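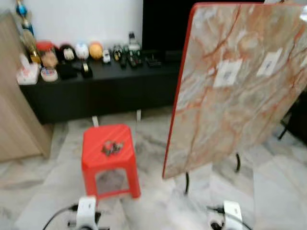
Unska Robotics Club — Pre-Run Safety Checklist, Two-Arm Project
Filled in before the Sunday session. Comments go under each item, so please write more than "fine"!

1. Emergency stop
Pass. Pressed and released from both sides of the room. It stops both arms, and the restart prompt comes up on the laptop like it should.

2. Arm speed limit
Pass. Held at 10 percent for the first hour. We all want to see it go faster (me most of all), but the left wrist was retuned this week and I'd like a calm start.

3. Target board
Pass with comment. Stand legs locked. Press down on each tape corner before the first reach.
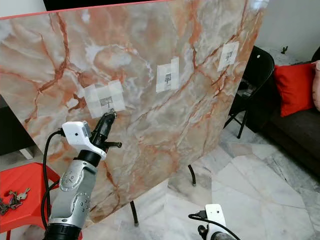

Item 3: left gripper at the largest of the three patches, keys on the stool.

The Plumbridge team asked if we could add a fourth patch. Yes please, but do it between runs with the arms parked.

4. Cables
Needs work. The left one has too much slack when the arm folds in. Clip it at the elbow and leave 12 cm free at the wrist. Right side is good.

5. Gripper fingers
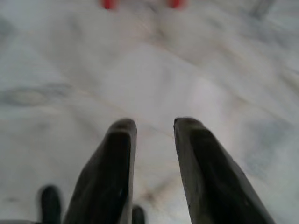 Finger checks are my favorite part of the list, because you get to see how much work these things have done. Run a thumb along each edge with the power off and feel for cracks or a loose screw. There are small scuffs and specks on the right finger and a lighter, slightly worn band near the tip of the left one. Neither is a reason to stop. Grip force was set to 70 on the Cao controller, and the test block came out without a dent. Pass.

6. Floor and walking space
Pass with comment. Polished floors are slippery, so shoes on, no socks. Keep the stretch between the arms and the stool clear during a run, and stand at least 150 cm back unless you're holding the stop button.

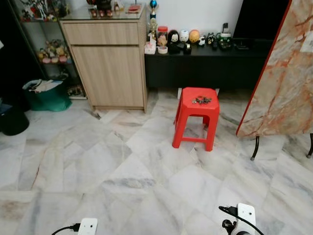 Item 6: open floor up to the red stool, both grippers facing it.

7. Stool
Pass. All four feet flat, no rocking. Small metal items only on top — nothing glass.

8. Battery and logs
Battery pass. Log folder was still named Zorkuvport from the last contest, renamed now.

Overall: OK to run once item 4 is fixed. Really great prep, everyone!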